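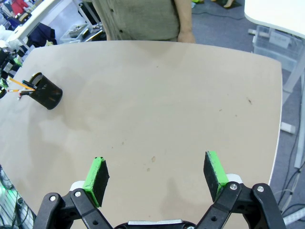
Festemano annual report: has anyone else read note 21?

Small Company Investors > Food and Household

dcaceres
Posted 7/20/18
I finally got through the whole Festemano report last night and I loved it! I know, I know. But note 21 is the best thing I've read all year. They've changed how they book supplier rebates. Up to now a rebate counted when the cash came in, and now it counts when they think they've earned it. That moves $204,000 into this year's profit that would have landed in the next one. It's all disclosed, it's all in plain words, and I haven't seen one person mention it. Who else has looked?

ledger_ro
Yes!! I read it on the bus and missed my stop. The new method is the normal one, by the way. Farías has booked rebates as earned for as long as I've held it. If you buy the goods in June and the rebate is for buying the goods in June, it belongs in June.

Morelli_S
Going to disagree with both of you a little. The method is fine, the timing bothers me. Profit was up by less than the rebate change. Take it out and the year was flat to slightly down, and the chairman's letter says "record" on the first page. The reader has to get to note 21 to find out why.

dcaceres
Fair, and I should have said so. I did the same sum and got slightly down too. I still give them credit for printing the number, because Turkport did a change like this and you had to dig it out of the cash flow statement with a spoon. 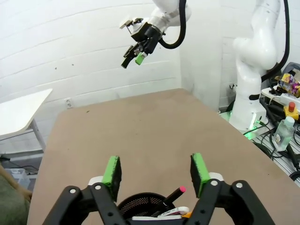

ledger_ro
Rebates are such a great subject once you get into them, because every one has a target in it somewhere. If the target is yearly and you book half of it by midyear, you're guessing you'll make the second half. My way of keeping track is very low tech: I print the notes and put a line beside every sentence with "expected" or "estimated" in it. A black marker with a pink cap, like the one poking out of that mesh cup, does the job nicely, and by the end of note 21 my page had a lot of black on it. Worth trying if you've only ever read these on a phone!

d_carrasco
New here, hi everyone. Dumb question maybe. If the rebate doesn't come, do they have to give the profit back?

Morelli_S
Not dumb. They reverse it in the period they find out. So a good year can leave a hole in the next one, and that's my whole worry here.

dcaceres
Welcome! What he said. The line to watch is "other receivables" on the balance sheet. If it keeps growing faster than purchases, they're booking rebates quicker than they collect them. In this report it's 2797 (in thousands) and there's a small table under it splitting out the supplier part.

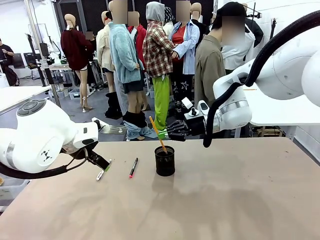

And the table has an aging column too, which I was so happy to see. Hardly anything in there is past due. Sandro, does that help at all?

Morelli_S
It helps. I'd still like last year restated on the same basis so we can compare like with like. They say the effect on earlier years was "not material" and leave it there. Who decides that?

ledger_ro
Management proposes it, the auditor agrees or doesn't. I'd bet it really was small, Hudunine only became a big supplier this year and that contract is where most of the rebates come from (page 2 of the operating review).

Morelli_S
Then say so in the note. One sentence.

d_carrasco
Just found page 2. This is kind of fun? I'd only ever looked at the dividend.

dcaceres
That's how it starts! I'm writing to investor relations tonight to ask for the prior-year figure and I'll paste whatever they send back in here. If anybody wants a question added, post it before I get home from work.

Morelli_S
Add one: is the Hudunine target yearly or quarterly.

dcaceres
Added.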